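Pouring Arm Set-Up Guide
Section 2: The pour station
Posted 11/9/20 by Annick Delaunay

You should have the arm bolted down and the wrist moving in all directions by now, including the ones you asked for. If it is still growling at the shoulder, go back to Section 1. Pouring will not cure it.

2.1 Lay out the table

1. Clear the reach of the arm, plus one elbow. Yours, I mean. Coffee, phones and the good calipers go on the shelf.
2. Set out the tray, the measuring cup and the steel tumbler in a loose row. The order matters only in that the Denimton program has to be told what it is, and will believe whatever you tell it.
3. Trace the base of each container in pencil. Tape also works until somebody wipes the table, and then you have a lovely clean table and no pour station.
4. Type the three positions into the Millet sheet. Millimeters. The column that says inches is left over from an earlier build and feeds nothing.

NOTE: The tumbler is taller than it looks on the screen. Set the travel height for the tumbler, even on a run that never goes near it.

2.2 Fit and check the gripper

1. Cut power at the wall. The button on the Jekow box stops the program and leaves the motors awake.
2. Bolt the plates on with the short screws. The long ones fit too, right up until the jaws try to close.
3. Loop the wrist cables with enough slack for a full roll, then tie them at the joint. Too little slack pulls a plug. Too much gives you a lasso.
4. Power up and close the jaws on an empty plastic cup. Grip starts at 10 on the dial. Go up one step at a time until the cup stays put when you tug it.
5. Stop when the wall of the cup begins to bow. A cup squeezed out of round pours from wherever it likes.

CAUTION: Keep your fingers out of the jaws while the power is on. The caution label on the motor housing was put there by people who had met us.

2.3 Teach the pour

1. With the jaws on the empty cup, jog the arm to the lift point and save it as UP.
2. Move until the lip of the cup is over the target, a little short of center. Save as OVER.
3. Roll the wrist until the cup is past level. Save as TIP.
4. Roll back the same way you came. Save as DONE. Skipping this step makes the program pick its own way home, and it has poor taste in routes.
5. Run all the points dry at slow speed. Run them again. The second run is where you find out what you typed in the first one.

NOTE: Thin liquids leave the cup early and thick ones leave late, then all at once. Teach a separate TIP for each. I keep one called SYRUP and one called REGRET.

2.4 First wet run

1. Put water in the cup, no more than a third full.
2. Set the wrist speed to 2.
3. Stand where you can reach the wall switch without leaning across the arm.
4. Start the program and watch the lip of the cup. The screen will report success whatever happens.
5. If the water lands short, move OVER before you touch TIP. Changing both together will use up your evening. Mine ended at 1830 with a mop.
6. Once three pours in a row land clean, change to the real mix and teach TIP again.

CAUTION: The arm is not sealed. Anything that gets past the wrist joint ends up in the motor, and a replacement from Dreltex costs 700 plus shipping. Wipe drips off the housing before you reset, with the power off at the wall.

2.5 Putting it away

Park the arm at UP with the jaws empty. Rinse the containers and set them back on their pencil marks. Write your grip and speed settings in the notebook, along with your name, so we know whom to thank.

Recent pages
Section 1: Base, shoulder and the growling noise
Section 3: Stirring without launching the spoon
Millet sheet, October revision
Where the short screws went
Shared workshop sign-up and cleaning turns 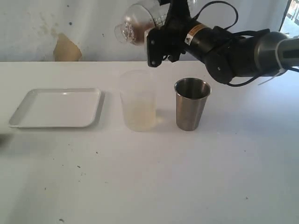
Denimton Shared Workshop | Home Robotics Club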